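Soscombe Neighbours Help Board > Home and Moving > Packing and Posting

Best way to pack a wooden cup stand and twelve glass cups so they survive the post?

Posted by Panagiotis Bošković, one evening in August
82 views

Hello all, I hope somebody can put my mind at rest. My sister moved up to Drisow last spring and left behind a set I gave her, one of those wooden stands that comes apart, with a base and upright pegs, and twelve dark glass cups that go with it. She has finally got a kitchen with a shelf in it and would like the set back, and as I don't drive any more it will have to go by courier.

The good news is that I kept the foam. There are two white inserts with six round holes in each, and the cups drop into those very nicely. The bad news is that the pegs and the slats have no place of their own, and I can't for the life of me remember how they were packed when the set came. I tried rolling them in newspaper and laying them on top of the cups, and when I gave the box a gentle shake I could hear them shifting, which made me feel quite ill.

Do I take the stand to pieces or leave it built? And is it safe to tape wood straight on to foam? I have a roll of clear brown-ish parcel tape and a dispenser that bites me every time I use it. Any advice gratefully received, and I'm sorry to go on so long over a few cups!

Nikau Lockyer
Reply marked as helpful

Hello Panagiotis, don't apologise, it's a lovely thing to send. I packed homeware for the Wattimena shop for 3 years, up until they closed the Soscombe branch, and I must have done more of these stands than I've had hot dinners, so let me tell you how we went about it.

Take the stand apart if the pegs come out by hand. If any of them are glued, leave those in and pack round them, please don't go at them with a mallet. A built stand takes up a silly amount of room, and the uprights are the first thing to snap if somebody puts a heavy parcel on top. Keep one made up beside you while you work if you have a spare, it does help you see which piece is which.

Next, find yourself a flat block of foam the same length as the slats, or near enough. Lay a slat along the side of it and the dowels across the top. Press everything down with the flat of your left hand, and bring the tape over with your right.
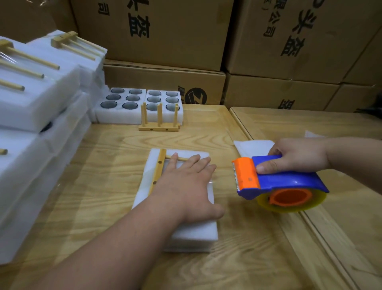 Keep your fingers well back from the cutter and pull the tape off the roll slowly. If you yank it, the wood slides and you have to start again (I always did this at the end of a long shift). If you're worried about the finish, put a layer of thin plastic film round the bundle first and tape over the film. Tape straight on to bare wood can leave a sticky line, and on a waxed stand it may lift a bit of the colour when your sister peels it away. On the foam itself it does no harm at all, other than pulling a few crumbs off.

Then the order in the box. Cups at the bottom in their inserts, with a plain sheet of foam over the top so that no wood can touch the glass. The taped bundle goes on that, then another sheet, then the lid. Fill the corners with whatever you have, old tea towels are marvellous. Do the shake test again, and if you hear anything at all, open it up and add more. I'd use a double-walled box too, and leave 2 inches of padding on every side.

As for the dispenser that bites, check that the roll is on the right way round. The sticky side should face away from you as it comes over the roller, and then you aren't forever picking the end loose with your thumb right next to the teeth. Mine drew blood for a month before an older lady on the next bench turned the roll over for me without saying a word.

Let us know how they get on!

Drimix_fan

just use loads of bubble wrap and write FRAGILE on it, I sent a teapot like that and it was fine

Panagiotis Bošković
Comment on Nikau Lockyer's reply

Nikau, thank you so much, what a kind and thorough answer. The roll was indeed on backwards! My pegs all came out with a little twist except one, so I have left that one where it is and tucked a rolled tea towel on either side of it. I had no film, but I found some cling film in the drawer and that seems to hold it all together nicely. The shake test is silent now. I'm just waiting on a stronger box from my neighbour and then it can go off to Drisow.

Nikau Lockyer

Cling film is perfectly all right, we ran out and used it ourselves more than once. Give it a couple of extra turns at the ends where the dowels poke out, as that's where it tends to split. And do tell your sister to open it from the top, with a short blade!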